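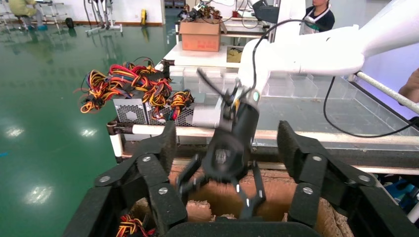 To: Members of the Nellungate Library Network
From: Fiorella Sala, Office of Shared Collections
Date: Jun 9, 2026
Subject: Re: Interlibrary loan returns and the new courier schedule

Dear colleagues,

Thank you to those who responded to the notice on courier service. The message below, from the Fontana branch, raises points that several other branches have put to this office separately, and I am therefore replying to the full list.

On Jun 9 the Fontana Branch Library wrote:

> We have reviewed the proposed schedule and have three concerns.
>
> First, the move from daily pickup to 4 pickups per week leaves us holding returns over the weekend. Our back room has shelf space for 200 items, and we passed that level several times last winter.
>
> Second, the notice does not say whether items in transit will continue to count against a patron's loan limit. Patrons at our desk ask this often, and staff have given different answers.
>
> Third, we would like to know whether the Nadel branch will remain the sorting point for oversize items. Atlases and bound newspapers sent through Nadel have been slow to reach us.
>
> We would appreciate a written reply that we can share with evening staff.

In reply to the first point, the reduced schedule will apply only to branches that sent fewer than 30 items per pickup, on average, in the last reporting period. Fontana was above that level and should have been listed for daily service. The error was made in this office, and a corrected schedule will be posted to the members' page. Branches that believe they have been placed in the wrong group should write to me directly and include their own pickup totals.

On the second point, an item stops counting against a patron's limit when the receiving branch checks it in, wherever it was borrowed. It does not need to reach its home branch first. Some desks have been leaving returned loans unscanned until the courier bag is packed, and this practice should end. Please check in every returned item on the day it is received, and then place it in transit. Overdue charges that resulted from late scanning may be removed by any supervisor without prior approval from this office.

On the third point, Nadel will continue to sort oversize items until December. After that, oversize items will travel directly between branches under the new agreement with Netetti, the courier firm. Until the change takes effect, please mark oversize items on the outside of the package and keep them out of the standard bags. Of the 71 delay reports received this year, most concerned oversize items that had been packed with ordinary loans and had to be sent back for handling.

Two further matters were not raised by Fontana but affect all branches.

The paper routing slip has been revised. The new slip has a separate line for the lending branch and the destination branch, which were often confused on the old form. Existing stock may be used up. Please do not write over the barcode area on either version.

Branches that lend items from local history collections are reminded that these remain subject to the lending branch's own conditions. If an item is marked for use in the building only, the borrowing branch may not issue it for home use, even for a patron in good standing. Questions about a particular item should go to the lending branch and not to this list.

Comments on the corrected schedule may be sent to this list or to my office. Replies to the list are kept in the archive and are open to all members, so please leave out patron names and card numbers.

Sincerely,

Fiorella Sala
Office of Shared Collections
Nellungate Library Network

To leave this list, send a blank message with the word "unsubscribe" in the subject line.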